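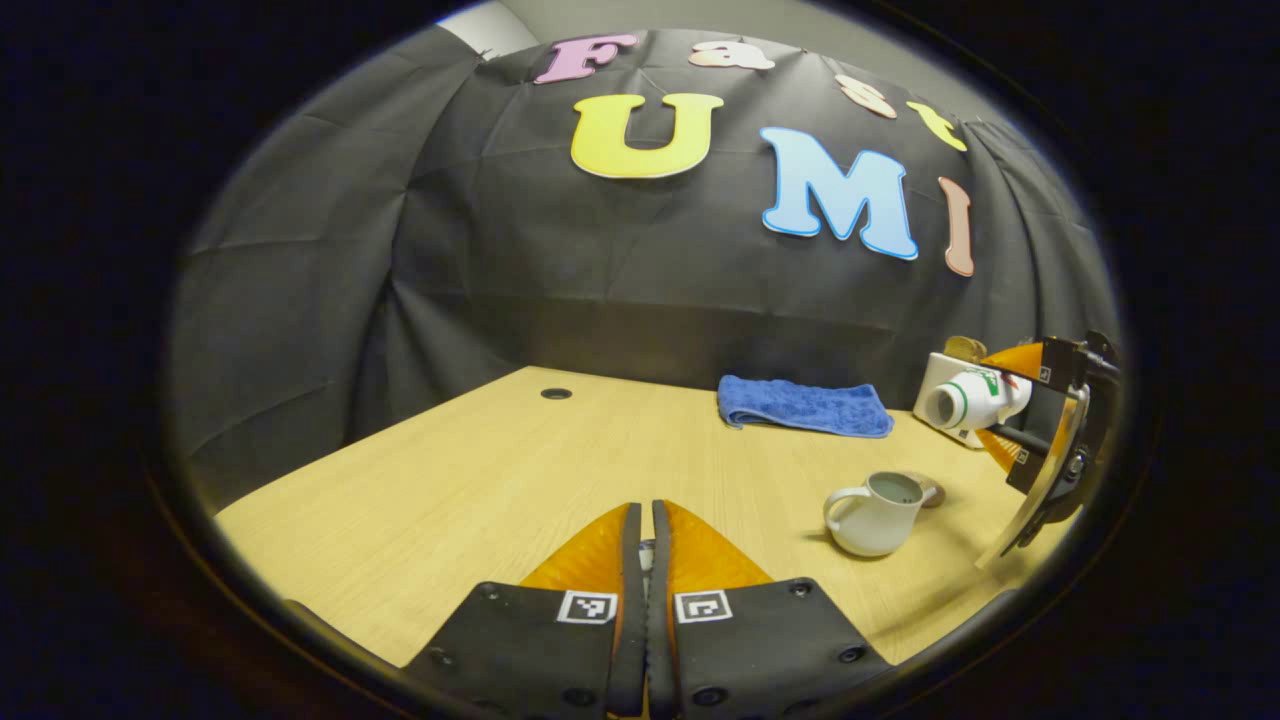
Chapter 16
Licensing and Opening Hours in an Emergency

Most of the rules that decide when a shop, café or pub may open are made in ordinary times and change slowly. A council grants a licence, attaches conditions to it and reviews it if there are complaints. Chapter 15 dealt with that process. This chapter looks at what happens when a government needs to change the rules for a whole trade within a few days, as many did during the coronavirus pandemic.

We start with the legal powers. Public health law usually lets a minister or a regional authority restrict the use of premises for a limited period. The order must say which premises it covers, and this is harder than it sounds. Is a bar that serves hot meals a bar or a restaurant? Does a bowling alley with a drinks counter count as either? Section 16.2 sets out the tests that are commonly used, including the share of income that comes from alcohol.

The main case study is the town of Wedness, which had 53 licensed premises when its first closure order took effect. The order let restaurants trade at reduced capacity but kept bars shut. Two firms, Isovo and Wilard, ran similar venues on the same street and were placed in different groups. Wilard applied for a food permit and reopened with 30 seats. Isovo appealed, and its written case is reprinted at the end of the chapter.

Section 16.4 turns to enforcement. Inspectors in Wedness made 294 visits while the order was in force, and most ended with advice. We compare this with the neighbouring district of Yin, where fines were used from the start.

Before reading on, you should be able to explain the difference between a licence condition and a general order. If you are unsure, go back to Section 15.3.

Key terms
closure order
capacity limit
licensed premises
right of appeal
review date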